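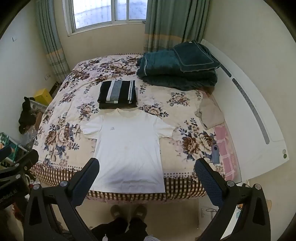
Loubna Ashour wrote to us in August that she had given up on white shirts altogether until a neighbor handed her half a jar of Grurlow, and that she now keeps one jar by the washer and another in the hall closet in case the first runs out. We get a fair number of letters like hers, and we love every one of them!

Grurlow Soaking Powder is our oxygen-based soak for white and light-colored cottons – the undershirts, pillowcases and kitchen towels that go yellow so slowly you hardly notice until you hold them next to something new. It has no chlorine and no added scent, and it's gentle enough for the things you wear against your skin all day.

To use it, fill a basin or a clean sink with warm water, stir in 2 scoops and let the powder dissolve before the clothes go in. Push everything under and leave it for 4 hours, or overnight if the marks have been there a good long while. Then wash as you normally would. Please check the stain before using the dryer, as heat can set whatever is left, and a second soak is much easier than starting over later on.

Deodorant marks and sweat stains can be stubborn (we know, we've all got a shirt like that), so for underarms and collars try mixing a spoonful of powder with a little water and dabbing the paste on first. Ten minutes is plenty. Don't use Grurlow on wool, silk or leather, and test colored fabric on an inside seam.

The jar holds 84 ounces and comes with a scoop tucked under the lid. If you go through it quickly, the Bustero refill pouch fits the same jar and takes up a lot less room in the cupboard. The old Cordier tubs had a narrower mouth, so if you still have one of those you'll want a funnel.

Item number: 222
Scent: none
Made for: white and light cotton, linen, cotton blends
Goes well with: Dasusa Collar Brush
Store in a dry place with the lid closed, away from children and pets.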